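Compte rendu de la réunion de suivi « apprentissage par démonstration »

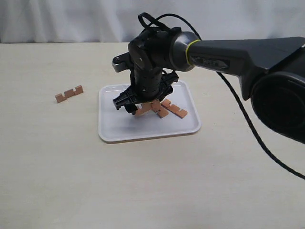

Service Méthodes et Automatisation, site de Brimholm

Réunion du mois d'août, 14 h 00, salle du premier étage
Présents : Méthodes (deux personnes), Production, Qualité, Maintenance, Sécurité au travail, Achats
Excusés : Informatique industrielle
Secrétariat de séance : Méthodes
Diffusion : participants, direction du site, correspondant chez Witkowska

Ordre du jour
1. Approbation du compte rendu précédent
2. État des enregistrements sur la tâche « pièces crénelées / plateau »
3. Guidage à la main ou téléopération
4. Tri des démonstrations et critères de rejet
5. Proposition commerciale de Witkowska
6. Sécurité du poste
7. Points divers

1. Approbation du compte rendu précédent

Le compte rendu de juillet est approuvé avec une réserve. La Production demande que la phrase « le bras sait désormais ranger les pièces » soit retirée. Elle rappelle que toutes les manipulations évoquées à ce moment-là étaient conduites par un opérateur, et que le bras ne savait donc rien du tout. Les Méthodes acceptent la correction. La phrase devient « les opérateurs savent désormais ranger les pièces à l'aide du bras ».

2. État des enregistrements

Les Méthodes présentent l'avancement. À ce jour, 2 441 démonstrations sont enregistrées sur le projet Clolell, toutes tâches confondues. Sur ce total, 1 468 concernent la tâche du plateau : saisir une pièce orange crénelée, l'amener sur le plateau blanc, la lâcher, recommencer. Le reste se partage entre l'empilage et l'alignement le long d'un gabarit, tâche abandonnée au printemps.

La Production demande combien de ces 1 468 enregistrements montrent une tâche menée à son terme sans reprise. Les Méthodes répondent que l'information n'est pas saisie. La case « réussite » existe dans le formulaire, mais elle est cochée par défaut. La Qualité fait remarquer qu'une case cochée par défaut ne mesure que la patience de celui qui remplit le formulaire, et demande que cela soit corrigé avant toute nouvelle session.

Discussion sur les pièces elles-mêmes. Leur forme a été retenue pour les encoches, censées obliger la pince à choisir une orientation. La Maintenance n'est pas convaincue : quand une pièce est posée sur la tranche, dents vers le haut, seule sur la table, la prise est assez franche ; quand plusieurs pièces se touchent sur le plateau et que l'une est inclinée sous les doigts, l'opérateur tâtonne, et c'est ce tâtonnement que l'on enregistre. Les Méthodes reconnaissent que les cas difficiles sont aussi ceux où les démonstrations se ressemblent le moins d'un opérateur à l'autre.

La Production pose à nouveau la question déjà posée en juin : quel poste réel de l'atelier ressemble à une table crème dégagée, avec un plateau et quatre pièces de la même couleur ? Pas de réponse satisfaisante en séance. Les Méthodes parlent d'une « tâche de référence ». La Production fait noter qu'elle n'a jamais demandé de tâche de référence.

Décision : gel des enregistrements sur la tâche du plateau jusqu'à la modification du formulaire.

3. Guidage à la main ou téléopération

Deux manières de montrer la tâche ont été essayées. Dans la première, l'opérateur saisit le bras et le conduit lui-même. Dans la seconde, il reste à l'écart et pilote à distance.

Guidage à la main. Retours des opérateurs : le geste est compris tout de suite, la formation tient en une demi-heure, mais le bras est pesant en fin de course et le poignet tourne mal quand on veut présenter les doigts entre deux pièces serrées. Les mains de l'opérateur passent aussi devant la pince, ce qui gêne pour tout traitement d'image ultérieur. La Sécurité ajoute qu'elle n'aime pas voir quelqu'un penché au-dessus de la table, même à vitesse réduite.

Téléopération. Les images sont plus propres, l'opérateur ne fatigue pas de la même façon, mais il perd la sensation du contact. Deux personnes ont signalé qu'elles ouvrent trop largement les doigts et descendent presque jusqu'à toucher les pièces avant de corriger. Le défaut se retrouve d'une session à l'autre. La Qualité demande si un modèle entraîné là-dessus apprendra la correction ou l'hésitation. Les Méthodes pensent que le volume lissera ces écarts. La Qualité souhaite que le mot « pensent » figure au compte rendu.

La Maintenance rappelle qu'un automatisme classique, avec une trajectoire programmée et une butée mécanique, ferait le rangement sur plateau en quelques jours de travail. Les Méthodes répondent que l'intérêt de la démonstration est de s'adapter à des positions variables. La Maintenance demande à voir cette adaptation. Aucun essai en autonomie n'est disponible à ce jour sur la tâche du plateau.

Il est convenu de ne pas trancher entre les deux méthodes sur la base d'impressions. Une comparaison sera faite avec les mêmes opérateurs, les mêmes positions de départ, et un relevé du temps et des reprises. La Production prêtera deux personnes, sur un seul après-midi.

Décision : comparaison à organiser par les Méthodes. Protocole écrit à soumettre à la Qualité avant la première prise.

4. Tri des démonstrations et critères de rejet

La Qualité a relu un échantillon de 151 enregistrements de la tâche du plateau. Ses observations :

- pièce lâchée trop haut, qui rebondit sur le rebord ;
- pièce poussée par le côté des doigts au lieu d'être saisie, puis comptée comme rangée ;
- longue immobilité en début d'enregistrement, l'opérateur attendant un signal ;
- câble de la pince qui accroche ou se tend, geste modifié en conséquence ;
- plateau déplacé en cours de tâche et jamais remis en place.

Le point du câble occupe un bon moment. Il part du haut de la pince, passe par-dessus le bras et redescend sur la table. Les opérateurs ont pris l'habitude de contourner la zone, sans consigne écrite. La Qualité y voit un problème sérieux : on enseigne au système un détour qui n'a pas de rapport avec la tâche et qui n'aura plus de sens le jour où le câble sera fixé autrement. Les Méthodes estiment l'effet négligeable. La Maintenance propose un cheminement le long du bras, avec une boucle au poignet.

Désaccord sur le sort des enregistrements fautifs. Les Méthodes souhaitent les conserver en les marquant, au motif que les erreurs suivies d'une reprise peuvent être utiles. La Qualité accepte pour les reprises, refuse pour les pièces poussées et comptées comme rangées. Après discussion, accord sur trois étiquettes : conservé, conservé avec reprise, rejeté. La personne qui étiquette ne doit pas être celle qui a piloté.

Décision : étiquetage complet des 151 enregistrements de l'échantillon selon ces règles, puis extension au reste si la charge le permet. La Production doute que la charge le permette.

5. Proposition commerciale de Witkowska

Witkowska propose une prestation comprenant 500 démonstrations supplémentaires, réalisées par ses propres opérateurs dans ses locaux, et la livraison d'un premier modèle. Les Achats présentent l'offre sans avis.

Remarques des participants :

La Production observe que l'offre s'engage sur un nombre de démonstrations et sur aucun résultat. Le terme « taux de succès » apparaît une seule fois, dans une note, accompagné de « selon conditions ».

La Qualité demande si les conditions du fournisseur (éclairage, rideau de fond, hauteur de table) seront celles de Brimholm. L'offre ne le précise pas.

Les Méthodes sont favorables, en raison du temps gagné. Elles admettent que la vidéo envoyée par le fournisseur est accélérée et montée.

La Maintenance demande qui intervient quand le modèle se trompe à deux heures du matin. L'offre prévoit une assistance par messagerie, aux heures de bureau.

Décision : pas de commande à ce stade. Les Achats demanderont à Witkowska une démonstration non montée, à vitesse réelle, avec des pièces disposées par nos soins. Sans cette pièce au dossier, le point ne sera pas remis à l'ordre du jour.

6. Sécurité du poste

L'analyse de risques rédigée pour le guidage à la main ne couvre pas la téléopération. La Sécurité demande une fiche distincte, notamment sur la visibilité de la table depuis le pupitre et sur l'accès à l'arrêt d'urgence. Elle rappelle que personne ne remet une pièce en place à la main tant que le pilotage à distance est actif, consigne déjà donnée oralement et, selon elle, peu suivie.

Décision : pas de session de téléopération avant signature de la nouvelle fiche.

7. Points divers

La Production signale que le projet est présenté sur l'affichage interne comme « le robot qui apprend en nous regardant ». Elle demande le retrait de l'affiche. Les Méthodes proposent une reformulation. Pas d'accord, le point est reporté.

La Maintenance demande le remplacement du plateau par un modèle fixé à la table, ou à défaut un repère au sol du plateau. Les Méthodes préfèrent le laisser libre pour varier les positions. La Qualité accepte à condition que la position de départ soit notée à chaque prise.

L'Informatique industrielle a fait savoir par écrit que l'espace de stockage alloué au projet Clolell est presque plein et qu'elle n'en attribuera pas davantage sans tri préalable.

Relevé des actions

Méthodes : modifier le formulaire (case « réussite » vide par défaut, champ « position du plateau ») ; rédiger le protocole de comparaison ; corriger le compte rendu de juillet.
Qualité : valider le protocole ; fournir la grille d'étiquetage.
Maintenance : proposer un nouveau cheminement du câble.
Sécurité : fiche de risques téléopération.
Achats : courrier à Witkowska.
Production : désigner deux opérateurs pour l'après-midi de comparaison.

Séance levée à 15 h 50. Prochaine réunion en septembre, même salle.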